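README for the Prundik hand gripper (laundry set)

Maintained by Dexter Magbanua. Last gone over in April. If something here is wrong, fix it and put your initials at the bottom like everyone else.

What this covers

Setting up, looking after and repairing the one hand-held gripper we use for folding and tidying tasks. The bench arm has its own file, in the Nedier folder, and its own problems.

Before a session

Charge to full. The battery light goes green at full and also, for reasons known only to Bodden, at 16 per cent. Check the voltage on the status page and ignore the light.

Wipe the lens with the grey cloth. The blue cloth is for the linkage and has oil in it. We have one evening of very soft-looking footage to show for that discovery.

Squeeze the trigger all the way ten times. Both fingers should meet in the middle. If one arrives early, see Pivots.

Set the counter to zero. It won't ask.

Finger pads

The ribbed pads are good for 1,000 grasps on cotton and a good deal less on denim. Swap both together, even if one still looks fine. Push the new pad on from the tip until it clicks, then tug it. A pad that comes off in your hand was going to come off in a pillowcase.

Do not glue them. Somebody did, and the spare set now lives on a finger we can't use.

Pivots

Each arm has round caps over its pivots. Prise them off with a thumbnail and put one drop of oil under each, every 3,000 grasps or whenever it starts to squeak. Screws go finger tight and then a quarter turn. Any more and the trigger feels like a rusty gate, which people then try to cure with more oil.

Play at the fingertip is nearly always the outer elbow. Change the bush (part 415, in the drawer marked Ifans, which contains nothing else from Ifans).

Lens and exposure

Fisheye, so expect a round picture with black corners. Focus is fixed and the ring is taped. Leave the tape alone.

Lock exposure on the surface you'll be working over, with the lights as they'll stay. Pale cloth on a pale bedspread washes out quickly, and the gripper throws its own shadow on the work. Move the lamp before you start fiddling with settings. 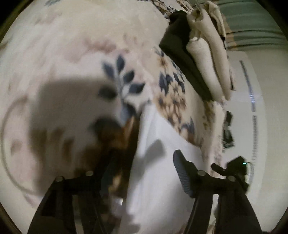
White cloth between the fingers over a floral bed cover, folded garments beyond. Note the finger shadow across the cloth.

Known faults

Counter sticks. Restart it and write the last number on the sheet.

Trigger slow to return: lint in the spring. Tweezers, then patience.

Status page says "no device" with the device plugged in. Swap the cable before you swap anything dearer.

Putting it away

Fingers open, cap on the lens, trigger hand strap undone. Hang it by the loop and not by the cable, however well the cable seems to be coping.

Changes

Oil interval shortened. Warning about glue added. DM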